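バトン、また始めちゃいました。

中学で部活をやめて以来だから、もう完全に初心者です。きっかけは去年の十二月に駅前のホールで見た大人チーム「ドロスター(Drostar)」の発表会。子どもの頃に習っていた曲が流れた瞬間、手首が勝手に動いてしまって、帰りの電車でもう体験の申し込みをしていました(早い)。

練習は夜七時から、区の体育館の二階で。コーチはチェコから来たマチェイ・ハラスさん。Matěj Halásと書くそうで、みんなはマチェイ先生と呼んでいます。日本語はゆっくりだけど、「ひじ!ひじ!」だけはものすごく速い。

最初の月はひたすらフィギュアエイトでした。八の字に回すだけなのに、左手だとバトンがすねに当たる当たる。お風呂で見たら青あざだらけで笑ってしまいました。それでも右手は体が覚えていて、三回目の練習のときに先生が「あなた、昔やったね」と言ってくれたんです。うれしくて、帰りにコンビニでプリンを二つ買いました。

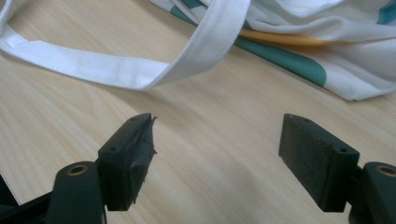 バトンの長さはどうやって決めるの?
腕をまっすぐ横に伸ばして、首の付け根から中指の先までを目安にします。

私は57センチのを使っています。最初に借りたのは少し長くて、わきの下を通すときに毎回引っかかっていたので、替えたらだいぶ楽になりました。シャフトにテープを巻く派と巻かない派がいて、私は今のところ巻かない派。汗をかく季節になったら寝返るかも。

春の発表会では「フレイムシエ(Flamesier)」という曲に出ることになりました。振付はマチェイ先生のお師匠さんのスヴェトザール・ゼマンさんで、動画で見ると途中に二回転のトスがあるんですよ……。今の私、一回転でも三本に一本は落とします。天井の照明が目に入ると、もうどこに落ちてくるのかわからない!

とりあえず今週は左手の八の字と、行進の足。膝を上げるとつま先がお留守になるので、台所でお湯が沸くのを待ちながら足踏みしています。下の階の方、うるさかったらごめんなさい。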